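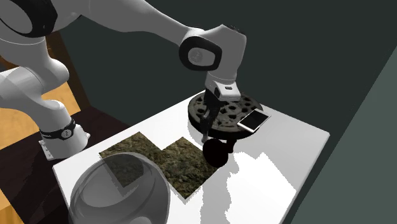 Sim render, tabletop clutter set: arm over the perforated disk, phone on the disk's right edge.

Forums > Manipulation > Simulation and Sim-to-Real > Methods
Filed under: domain randomization, grasp evaluation, rendering
Posted by torque_ripple, January

Shadow resolution as a confound in sim grasp evaluation

Posting a result before I write it up properly. We evaluate a language-conditioned pick policy in Gaminix. Standard setup: one arm, white table, random household assets, random lighting. The policy takes a single RGB view and outputs end effector deltas. No depth.

I reran our evaluation set of 2513 episodes twice with the same seeds, same assets, same initial poses. The only change was the shadow map size. Run A used the renderer default, which gives the stair-step edges on the right side of the table in the render. Run B used filtered shadows at the highest setting.

The outcome flipped in 222 episodes. Most of the flips went from success in A to failure in B. The policy was trained on default shadows, so the direction is no surprise. The size is. Physics is deterministic on our build and I checked that by replaying recorded actions under both settings. Final object poses matched.

Working hypothesis: the policy reads height above the table from the dark blob under the fingers. Change the blob and it closes early or late.

----

lowpass_larry wrote:
How many of the flips involve dark objects? In your render the fingers are dark and the disk is dark brown-gray. With the fingers over the edge of the disk there is almost no contrast to work with, so the shadow is the only cue left. I would split by object albedo before blaming shadow maps in general.

----

torque_ripple wrote:
Not split yet. Albedo is in the asset metadata so it can be done. Instructions that name the phone look worse by eye than ones that name the disk, but I don't have a number for that.

----

kdtree wrote:
I don't accept the hypothesis as stated. Changing shadow filtering changes the whole image. You have jagged shadows on the table, the gripper shadow, and whatever happens in the glass bowl in the foreground. Transparent assets alone can shift a vision encoder by a lot. You need an ablation where only the gripper shadow changes.

Replaying actions shows the physics is fine. It doesn't tell you which pixels the policy uses.

----

torque_ripple wrote:
Fair on the ablation. Gaminix lets you disable shadow casting per link. Plan:

1. Default shadows, gripper links cast nothing.
2. Default shadows, all objects cast nothing, gripper casts.
3. Filtered shadows, transparent assets removed from the pool.

If 1 looks like B and 2 looks like A, I'm keeping the hypothesis.

----

mesh_gremlin wrote:
Removing transparent assets changes the clutter distribution, so 3 isn't comparable to either run. Swap the material to opaque and leave the geometry alone.

Also check texture scale. The two mossy squares have a busy pattern, a bit like the holes in the disk. We had a Skukex scene set where grass textures drew more attention weight than the target did. It went away when we randomized the UV scale.

----

torque_ripple wrote:
Opaque swap is better, will do that. UV scale is fixed in our set. Adding it to the list but as a separate run.

----

lowpass_larry wrote:
Is the camera fixed across episodes? With a fixed camera, shadow offset to height is close to a lookup table for a given light position.

----

torque_ripple wrote:
Camera is jittered within a small range. Light position is drawn from 32 presets. So yes, it could memorize that, more or less.

----

kdtree wrote:
Then 32 presets is your problem and the shadow map is a symptom. Sample the light continuously and retrain. I'd expect the gap between A and B to shrink without touching the filter.

----

mesh_gremlin wrote:
Disagree with kdtree on the order. Retraining is expensive and the per-link test is cheap. Run the cheap one first. Also, one checkpoint is thin. Flips between two settings mean little without the flip rate between two training seeds at the same setting.

----

torque_ripple wrote:
We have 5 checkpoints from the same recipe with different seeds. Evaluated one. I'll run the rest under A and B.

Update, same thread so it stays together: condition 1 is finished on the original checkpoint. With gripper shadows off, the failures are mainly early closes above the object. Overlap with the B failures is partial. The episodes that fail in B but pass in 1 are mostly ones with a glass asset near the camera, so kdtree has a point there. Condition 2 is in the queue.

----

kdtree wrote:
Partial overlap is what I'd expect from two effects added together. Post the per-episode table when 2 is done.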